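Vurnirora household manipulation project
Progress report to the Nuvex program office, second reporting period
Date of report: 6 Feb 2021

1. Where we are with the work plan

In the last report we promised three software items: a new planner for two arms, a plate pose estimator that does not need markers, and a replay tool for failed runs. The planner and the replay tool are in daily use. The pose estimator is in use too, but it is not yet at the level we wrote in the proposal, and I explain this in section 3.

The task is the same as before. The robot takes plates from the rack in the sink and places them in the lower rack of the dishwasher. We keep this one task on purpose until the software under it is stable.

2. Planner (Fakir)

Fakir is our name for the planning part. In the first period it planned each arm alone and then checked for collision between them. This was simple, but it gave many rejected plans when both hands had to be near the front edge of the counter. Now Fakir plans the two arms together. One arm is leading and the other has to keep a free corridor, so it can wait close to the sink and does not have to go back to the home position every time. 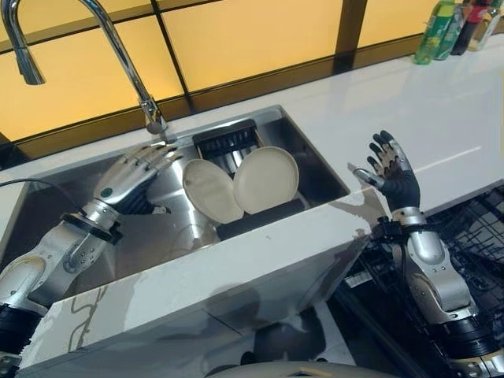
The corridor is computed again at 14 points along the path of the leading arm. We tried more points, but the planning became slow and the paths did not look better to us. The limit for one plan is set to 200 milliseconds. If Fakir does not find a path in this time, the arms hold their position and a simpler plan is requested, with only one arm moving. I would like to reduce how often this happens, because every such stop makes the cycle longer.

The sink walls are modeled as flat surfaces with a small safety margin. The margin is a parameter in the configuration file, and at the moment it is larger than we want. With a large margin the hand cannot come low enough for some grasps. We will make it smaller after the calibration of the head camera is repeated.

3. Perception

The pose estimator gives the center of the plate, the tilt and the side which is facing the robot. It works well on a plate that stands free. Two cases remain difficult. The first one is plates that overlap, where the estimator sometimes joins two rims and reports one large plate. The second one is brushed steel, which returns noisy depth, and the noise changes with the light from the window.

For the overlapping plates we added a check on the diameter. A result which is too large is refused and the image is divided again. For the steel we now ignore depth on the sink walls and use the stored model of the sink. Both changes are small in code, but the second one took much longer than I planned, as the stored model must be aligned again each time the robot base is moved.

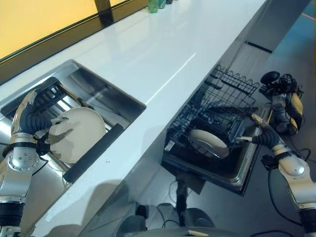

In the dishwasher the problem is of a different kind. The wires of the rack are thin and dark, and the depth image shows only a part of them. Therefore we do not try to see each tine. We estimate the position of the whole rack from its outer edges and take the places for plates from a table. If the rack is not pulled out to the same position as before, the table is shifted with it. A plate already in the rack is added to the planning scene as an obstacle.

4. Tooling (Vorari)

Vorari is the replay tool. It records joint states, camera images and all decisions of the planner on one timeline, and an engineer can stop at any moment and start the planner again with other parameters. We have 210 recorded runs in it. Of these, 34 are marked as failed, and each one has a short written cause. The most common cause is a wrong tilt of the plate, then comes contact with the rim of the sink - this second one we expected because of the margin problem above.

The old log format is still supported for reading, but I propose to remove it in the next period.

5. Changes to the plan and requests

We ask to move the delivery of the pose estimator to the end of the next period. The budget does not change. The test with cups would then start later, and the final demonstration stays at the agreed time.

We also ask for permission to spend part of the travel money on a second computer for perception. At present the planner and the estimator share one machine - when both are busy, the planner loses part of its time limit. A written offer can be sent to Nuvex before the end of February.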